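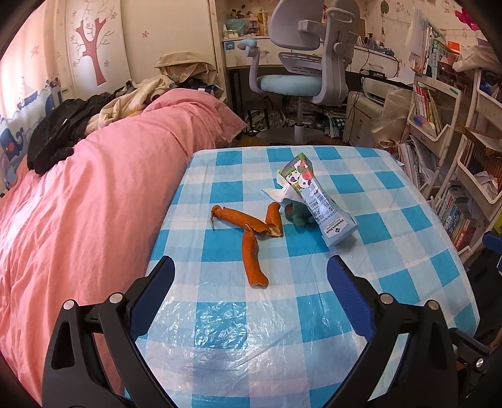 Right, so last time we did the first officer at the scene, and I promised we'd get on to continuity, the paper trail that follows an exhibit from the place it was found to the courtroom. I know it sounds like the dull week. Stick with me, as more trials get into trouble over a badly filled-in label than over anything clever in the lab. Take something small, say three strips of orange peel on a checked tablecloth. If you had to seize those, what would you write down? Most people put "peel, from table" and move on, and then in court they're asked which table, how many pieces, and whether it was one bag or three. You want the number, the spot, the time, your initials and the exhibit reference, and you want all of it written then and there.

References first. In this course we use the finder's initials and a running number, so the first thing Esther Ogola picks up is EO/1, the next is EO/2, and so on. If she later splits EO/2 into two parts, they don't become EO/3 and EO/4! They keep the parent number and add a letter, EO/2/A and EO/2/B. I took marks off nearly everybody for this in the June paper, so please have a go at the practice sheet.

The Okelville burglary

This is our running case (it's in your reader, page 54). A house in Okelville is broken into, a jewellery box goes missing, and a glove turns up in the side passage. Ehsan Rahimi bags the glove, seals it and signs the seal. So far so good. He then hands it to Yulan Li at the station, who puts it in the store and signs the register – but she writes 186 as the bag number and the bag says 279.

Now, does that sink the case? Not by itself. The defence will say there's no proof that the glove in the lab is the glove from the passage. The prosecution will call both officers, show the court the seal and the signatures, and try to explain the slip. What the court is left with is a question of weight, and how much weight depends on how good the rest of the notes are. Rahimi's are very good. Li's stop at lunchtime, and I'd like you to think about how you'd cross-examine her on that.

A few words you'll need

Exhibit: the item itself, once a witness produces it.
Continuity: the record of who had it, when, and where it was kept. American books call it chain of custody.
Seal: whatever closes the bag so that opening it leaves a mark. Breaking one is fine, provided you note who broke it and when, then reseal and sign again.
Contamination: anything getting on to the item that wasn't there when it was found.

Please don't muddle the last one with continuity. You can have a perfect register and a contaminated glove, or the other way round.

For next time

Read the Druvura warehouse statements, both of them, and draw me a simple timeline of where the crowbar was at each stage. There's a gap in the second statement and I want to know what you'd ask Suqin Tang about it. The essay is still 2,000 words, footnotes not included, and goes to Xiuying Yu at the office. Put your exhibit table at the back, please, with the references written in full.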